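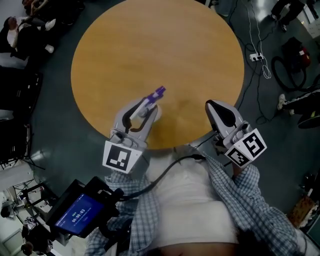 Speaker notes: What we saw at the Rerstead open day

Slide 1. Opening

Good morning. I was asked to report back on the visit to Savance at their Rerstead site in April. I have 26 slides in the deck, but I'm only going to talk through the ones that matter for us. The rest are in the shared folder under Kirkport.

Say who went: two of us from the Kirkport packing floor and one from maintenance. We were there from nine until a little after three.

Keep this short. People have the agenda already.

Slide 2. Why we went

We pack mixed small goods. Pens, glue sticks, tape, scissors, school sets. The items change with every order and the boxes change with the season. Our current line handles the cartons fine and handles the loose items badly, so people do that part by hand.

Savance says it can train an arm to do that kind of picking from examples done by people. The open day was a chance to see how the examples get made before we talk about price.

Ask the room: who here has worked the school set line in July? (Expect most hands.)

Slide 3. The opening photo, full screen

Leave it up for a bit before talking.

A person at a round wooden table with a gripper in each hand. The left one is closed on a small purple and white item, a marker or a glue stick. The right one is open with nothing in it. The fingers have black pads on the inside. The white cubes carry the black and white square markers I'll come back to on the tracking slide.

Point out the small screen by the left gripper. The timer reads three seconds. Each attempt at a task is recorded as a separate take, and at the open day they were keeping the takes short.

Point out that there is no arm doing the work at this table. The person's hands do it, through the grippers. This confused me for the first ten minutes, so say it plainly.

Slide 4. How a take goes

Walk through it at normal speed:

The person gets both grippers in the start position.
They start the recording.
They do the task once, at a steady pace.
They stop the recording and say whether it was good or bad.
The items go back and they do it again.

The bad takes are kept in a separate folder. The host told us they look through those once a week to see if the instructions were unclear.

The tasks on the sheet for the day were simple ones. Pick up one item and set it down in a marked place. Pass an item from one gripper to the other. Put a cap end facing a certain way. That last one matters to us, since our glue sticks have to go into the tray cap first.

Slide 5. Trying it

All three of us got a turn. My notes from the table:

The grippers are heavier than I expected after a few minutes. My wrists felt it before my arms did.
You lose your sense of touch. I squeezed too hard for the first several picks.
Thin round items roll. Coming straight down on them works better than coming in from the side.
Turning your wrist too far is the most common mistake, and they will stop you for it.

Our maintenance tech was better at it than either of the packers. He said it was like using long pliers. The packers kept trying to scoop, the way we do with our fingers on the line.

Pause here for questions if the room wants them. Somebody will ask about gloves. Visitors did not have to wear any.

Slide 6. The markers and the tracking

The square patterns on the cubes are there so the software can work out where each gripper is and which way it is turned. If a marker is blocked by a sleeve or by the other hand, that stretch of the recording is less reliable. Operators are taught to keep the cubes in view and not cross their hands.

I asked if loose clothing was a problem. The answer was that sleeves are allowed as long as they don't hang over a cube. They check this at the start of a shift.

The cable is the other thing to watch. In the photo there's a black one looping across the front of the operator's shirt. Having a cable at chest height was the complaint I heard most from other visitors. Savance said a version with less cable is planned but gave no month for it.

Slide 7. The room

Describe it briefly. Several people were around during the session, seated and standing. Equipment stands on a white bench to one side. A power strip on the floor with white and black cables running off it.

For our own site I would want the floor cables covered or run overhead. We could not pass our own walk-through with a strip on the floor near where people stand. I raised it with the host and it was taken as a fair point. Put this on the list for any pilot.

The room did not need much else. A table, decent light, power, and enough space that people aren't bumping elbows. Our old sample room would do.

Slide 8. The numbers

Read these out slowly, people will want to write them down.

404 takes were recorded on the morning of our visit, across all the tables.
3000 good takes is what Savance asks for before they train on one new task.

So one new task is several days of table work, depending on how many people you put on it. This is per task. "Pick up a marker" and "put the marker in the tray cap first" are counted as two tasks.

We asked if takes from other customers could be shared to cut that down. Partly. The basic picking can carry over. Anything to do with our trays and our box sizes has to be done with our own parts.

Slide 9. The Shenoy arm

After lunch they took us next door to see the arm running. They call the unit Shenoy. It had been trained on takes from the same kind of tables.

What we watched: picking loose stationery out of a shallow bin and placing it in a row. No photo, they asked us not to take any in that room.

What went well. It dealt with markers and glue sticks at a steady pace and it recovered by itself when one rolled.

What did not. It dropped a pair of blunt scissors twice and then stopped and waited for a person. It was slow with anything flat. A single sheet of stickers was left in the bin at the end of the run.

It is slower than a trained packer. Say this clearly and don't soften it. The case for it would be the night hours when we can't fill the line.

Slide 10. What people on the floor will ask

I wrote these down on the drive back so I would have answers.

Who does the takes? Savance can supply operators, or we can use our own people. Their advice was to use packers who already know the product.

Is it extra work on top of a shift? It should not be. If we do a pilot, the table time would be scheduled as its own job, with the same breaks. I would push for shorter turns because of the wrists.

Are people being recorded? The cameras look down at the table and the hands. Torsos and clothing are in the picture, and people walking past can be in it as well. We would need a sign on the door and a form to sign. Personnel has a draft.

Is this a decision? No. It is a report on a visit.

Slide 11. What I would like from this group

A yes or no on asking Savance for a quote on a pilot with one task, the cap first tray.

If yes, I need a list of which glue sticks and markers we still expect to carry next year. There is no point training on a shape we are about to drop.

I also need somebody to measure the sample room. The drawing we have is from before the wall was moved.

Slide 12. Questions

Leave the contact slide up. Copies of the task sheet are on the side table by the door.

If there is time, go back to the opening photo and let people look at the grippers again. Our own parts tray is on the cart if anyone wants to see what the arm would be working with.

Room is booked by another group at eleven, so stop five minutes before and take the cart back down.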